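Workshop Tips: When a Gripper Drops, Crushes or Won't Let Go

If you run hand-held grippers on a bench, or you have a small automated picker at the end of one, this page is for you! I love these tools. I've had a pair on my bench for two winters and they've made me a much tidier person. But in September one of mine went wrong in a way I should have caught a week earlier, and I've been keeping notes ever since.

What went wrong

I was doing the dullest job there is, moving light sports gear from the tabletop into a plastic bin. Shuttlecocks, foam balls, that sort of thing. The jaw closed fine, lifted fine, swung over the bin, opened... and the shuttlecock stayed stuck to one finger. I shook it. It dropped on the rim and rolled off. The next one got squashed, because the jaw kept closing after it should have stopped. Then the jaw wouldn't open at all, with my other thumb closer to it than I'd like to admit.

There were two faults, one on top of the other. A screw in the left finger had backed out just far enough to let the finger twist under load, and the cable had been tugged so many times at the same spot that the close signal was cutting in and out. Either one alone I might have spotted. Together they looked like "the gripper is having a bad day," and I kept working. Don't do that!

Stop first, then look

The moment a jaw does something you didn't ask for, let go of the trigger and put the tool down flat. Switch off at the power supply, and leave the trigger alone after that. Mine is a Prondon supply with a big rocker switch on the front, and I've now moved it to the side of the bench where my free hand lives. It used to be behind the bin. Reaching over a misbehaving gripper to turn it off is a terrible plan, and I did it for months.

If something is caught in the jaw, leave it there until the power is off. A shuttlecock is cheap. And if a finger (yours) is caught, power off and ease the jaw open by hand. If your jaw can't be eased open by hand with the power off, find out how it does release before you use it again, and practice that once or twice on a rolled-up sock.

Checking the fingers

Printed fingers are wonderful because you can make more. They also wear, and the wear is sneaky. With the power off, I go over mine like this:

Wiggle each finger sideways. Any click or rock means a screw needs attention.
Run a fingernail along the gripping face. You're feeling for a groove, a burr or anything sticky.
Look closely around the screw holes. Pale lines spreading from a hole mean the finger is done, so print a new one.
Close the jaw on a strip of paper and pull. It should drag evenly from one side to the other.

The sticky part was news to me. I'd had tape on one finger, took it off, and never cleaned up the glue. A wipe with rubbing alcohol on a rag took care of it. Try it on a spare first if you aren't sure how your plastic will take it.

For the screws, a dab of removable thread locker is great where metal goes into metal. Keep it off the plastic, as some kinds will make it crack. Where the screw bites straight into a printed part, I put in a threaded insert instead, and I should have done that from day one.

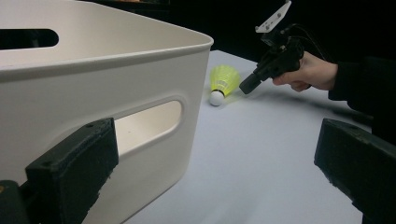

Tip in close beside the shuttlecock, hand well back on the grip.

Set up the work so a fault stays small

This is the part I get excited about, because it costs next to nothing. Leave a clear gap between the pickup spot and the bin. When a jaw opens early you want the thing to land on the table where you can see it. I used to line up my pieces right against the bin wall, and every bad pick ended with the finger knocking the plastic.

Bin rims deserve some respect too. A thick rim is lovely for carrying and awful for a gripper, since a fingertip can hook under it on the way back up. Come straight up until the tip is well clear, then move sideways. Handle cutouts are the same story. Turn the bin so they don't face your path if you can.

A pale tabletop helps a lot if your fingers are dark. You can see the gap between them so clearly! On my old brown bench I was guessing half the time.

And pick up light things by the firm end. A shuttlecock held by the base takes a surprising amount of abuse. Held by the skirt, it folds, springs back and hops out of the jaw.

Sleeves and cables

Push loose cuffs up, or wear something snug at the wrist. A floppy sleeve can get between you and the trigger, and it loves to snag a cable.

The cable fault was all my own doing. I had the wires pulled tight from the top of the tool, so each reach to the far side of the table tugged on the plug. Now there's a generous loop, held with a soft hook-and-loop strap to the body of the tool, and the strain lands on the strap. Before each session I hold the jaw half closed and move the cable gently back and forth by the connector. If the jaw twitches, the cable gets replaced. I don't tape them anymore. I taped one in the spring and it bought me a single afternoon.

Before you go back to work

After any repair I run 14 slow open-and-close cycles with nothing in the jaw, listening for a change in the sound. Then a foam ball, then the real pieces. When I put mine back together after the September mess, I ran 200 picks over a couple of evenings and wrote down every fumble on a Stondow pad I keep clipped to the shelf. Most of the fumbles came late in the evening, with my arm getting tired, so now I take a break whether I want one or not.

Keep a little box of spares by the bench as well: fingers, screws, inserts, one cable, one strap. Mine is an old Flunevell cookie tin and it has saved more than one evening. Label the left and right fingers with a paint pen before they go in. I once fitted two lefts and spent ages wondering why the jaw closed crooked!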